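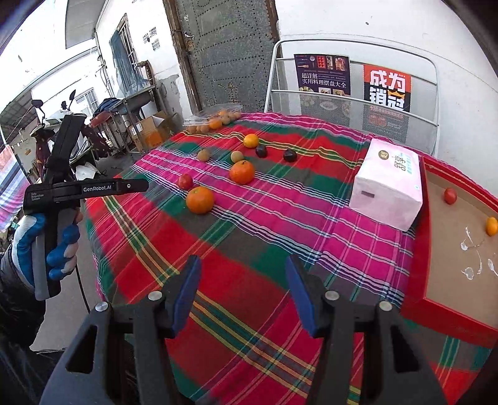
Pondum: a household fruit sorting collection

README, last revised Sep 12, 2020
Maintained by Javiera Godoy

Welcome, and thank you for taking the time to read this before opening the folders. Pondum is a collection of short recordings of people sorting and putting away fruit at home, on the tables where they eat their meals. I have tried to write down what I would have wanted to know as a newcomer, and I'm afraid that makes for a longer page than most (my apologies if you only came for the folder names, they're further down).

What it covers

The activity is a very ordinary one. Somebody comes home with fruit, it ends up all over the table, and after a while it gets gathered up again: oranges with oranges, small things with small things, anything bruised set aside to be eaten first. We were interested in that middle stretch, when the table is still a jumble and a person has to decide where to begin. Some people start with whatever is nearest. Others go for the biggest pieces and leave the little ones rolling about until the end, and my own mother (who was very patient with us) likes to do one kind completely before she will look at another!

There are 833 recordings in this release, made in 3 homes. The homes are called Braseck, Wurell and Awwad throughout, and those are the names you'll find on the top-level folders.

The tables

Please don't expect a matching set. We asked each household to leave its table as it normally is, cloth and all, and I am so glad we did. The plaid tablecloth on the big round table is my favorite, all bright red and pink with dark green and grey stripes and thin lines of yellow, white and blue running across. It is a cheerful thing to look at for hours, and it does make life harder for anyone marking outlines by hand, particularly with a red fruit on a red stripe. Take your time with those.

Everyday things stay on the table too. A tissue box standing on its end is part of the room as far as we're concerned, and it should be labeled as "household item" and left out of the fruit totals.

The fruit

Oranges turn up more than anything else, in several sizes. We label every one of them "orange", large or small, and put the size in a separate column. I did try at first to separate mandarins, clementines and the rest, and gave up after two evenings of arguing with myself over the peel.

For other fruit, please use the color and shape labels unless the household's shopping note gives a name. "Small red round", "brownish-tan round" and "dark purple round" are all perfectly good labels. A dark round fruit might be a plum to you and something else to the next person, and I would much sooner have a plain label we can all agree on than a confident guess.

Bagged fruit has its own rule. Oranges in a clear plastic bag are marked as one group, "bagged oranges", even when you can make out the separate fruits through the plastic. If a piece has come completely out of the bag it becomes a loose orange. If it is only partway out of the opening, it still belongs to the bag. This came up so often in May that I finally wrote it on a card and propped it against my lamp.

How the folders are arranged

Each home folder has 4 subfolders:

loose: fruit spread on the table, no bag
bagged: at least one bag of fruit on the table
mixed_items: fruit together with other household things
notes: shopping notes, as typed up by me

A recording with both a bag and household things goes under mixed_items, and the bag is noted in the column called "has_bag". The spelling in the shopping notes has been left as the households wrote it.

Known problems

The size column is blank for part of the Wurell folder. I am filling it in as I get to it, usually late at night with tea.

Two of the Awwad shopping notes list fruit that was eaten before we began. Trust the recording over the note whenever they disagree.

Outlines on patterned cloth are looser than outlines on bare wood, sometimes noticeably so. If your work depends on tight edges, please check a handful by eye first.

Using and correcting it

You're welcome to use Pondum for study and teaching, and a mention of the collection by name would be kind. If you find a mistake, send me the home, the subfolder and the recording number, along with what you think the label should be. I read every message, though I can be slow during term. Corrections go into the next release, with the sender's name in the changes file unless you ask me to leave it out.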